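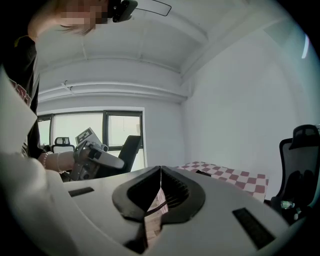 Sigrun Berge replied before lunch that the cord slips because the ends are unsealed, and she wants every length taped before anyone cuts the next one.

Friday, April. Cord handling, bench 2.

Tape applied per Sigrun's note, two turns on each end, trimmed flush. Fraying stopped on the short lengths. The long ones still open up a little at the cut – the braid is looser there, or my blade is dull. New blade before Monday.

Stock is the Solberg spool, 3000 mm lengths cut down to 158 mm. Measured slack, no tension. Cliris wants them measured under tension; not done, no spring scale in the drawer. Ask Prerico for theirs.

Knots: overhand holds. Figure eight holds but eats too much length at 158. Dropped it.

Open: whether the twist left over from the spool matters. Hung one length overnight with a nut on the end, will compare.

Cutting mat goes back to Bustetent.

We use cookies to improve your experience. Accept | Settings
2 comments · Share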